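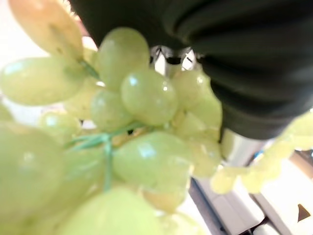 Grapes going soft at the stem end within two days – what am I doing wrong?

Asked by Bezawit Chala, 11th October

Hello all, I hope this is the right section. We moved out to Brundwood in the spring, and since then I've been buying my green grapes from the Saturdays-style market over in Mikbridge, the one in the old bus lot, where they sell them by the big bunch. They are lovely the day I get them, crisp and sweet, and my two boys would eat the lot in the car if I let them. But by the second or third day the ones near the stem go soft and a little brown, and then the whole bowl starts to smell like wine.

I wash them as soon as I get home, pull them all off the stems (it makes lunchboxes so much easier) and put them in a lidded tub in the fridge. My mother always kept hers in a bowl on the counter and I don't remember her ever throwing any out, but then there were seven of us at that table, so maybe they never got the chance! Is it the grapes or is it me? I'd hate to stop buying them.

3 answers

sadonico_kitchen
Oh, I did exactly this for years, so please don't feel bad. It's the washing, mostly. Grapes come with a dusty white bloom on the skin, and that's a natural wax that helps keep the moisture in. When you rinse it off and then close the lid on wet fruit, you've made a nice little steam room for mold. Pulling them off doesn't help either, as every grape ends up with a small open hole where the stem was, and that's right where yours are going soft.

What I do now is leave the bunch whole and unwashed, pick out anything split or squishy, and put it in the bag it came in (the kind with holes) at the back of the fridge, away from the onions. Then I snip off a small cluster with scissors when we want some and rinse just that. They'll go a week easily, and I've had them last almost 20 days when they were very fresh to begin with. Look at the stems when you buy – green and bendy is what you want, and brown and brittle means they've been sitting a while.

If you really need them loose for lunchboxes, snip each one with a tiny bit of stem still on. It's fiddly, but it's a nice job to do while you're on the phone with your sister.

Mthembu346
just freeze them. best snack there is. cut them up first if your kids are little

old_arbor
I agree with the first answer, but I'd add that color tells you something too. Green grapes that have turned a bit yellow or golden are riper and sweeter, and they also don't keep as long. If you're eating them that night, buy the yellow ones! If they have to last till the end of the week, go for the greener bunch. I usually get one of each.

And do line the bowl with a paper towel. I grew grapes on a back fence until last November, and the ones we picked after rain never kept, whatever we did with them.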